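印刷 | メールで送る

2019年8月18日 ヘドヴィカ・オラヴェツ(Hedvika Oravec)

穴に円柱を差すだけの教具、Vrabecの続き。今日は穴のふちの話をする。

前の版は穴のふちが直角のままで、円柱が少し傾くと角に当たって止まった。寸法は合っているのに入らない。

円柱の長さは40ミリ近くで、前の版から変えていない。オレンジもそのまま。
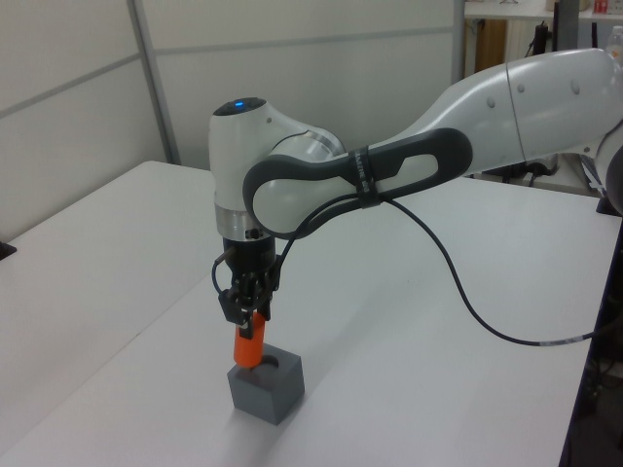
穴の口とオレンジの円柱。傾いたまま差しかけたところ。

傾きがあると、下の端が先に穴の片側へ寄る。ふちをほんの少し斜めに削れば逃げてくれるはずだが、削りすぎると穴が広く見える。そこで迷っている。

紙やすりはPlinhamで390円だった。目が粗すぎたので、次は細かいほうを買う。
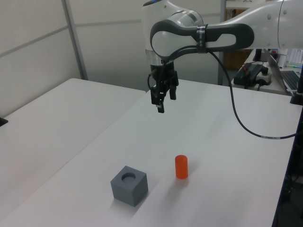 色の組み合わせは5月からずっと考えている。濃い青の円柱も試したが、穴の暗さと近くて見分けにくかった。白い天板に並べて置くと、グレーのブロックは落ち着いて見え、オレンジの円柱のほうに先に目が行く。手に取るのは円柱なので、これでいいと思う。

ブロックは四角のままにする。丸い案もあったが、机の上で向きをそろえにくい。

次は穴の深さ。底に当たったときの音が気になっている。

コメント(3)

Chantelle Magagula
ふちは削る派です。うちの子は斜めに押し込むので。

Zdeňka Holub
青の版の写真もあれば見たいです。

Oľga Bartoš
底にフェルトを敷くと音は減りますよ。そのぶん浅くなりますが。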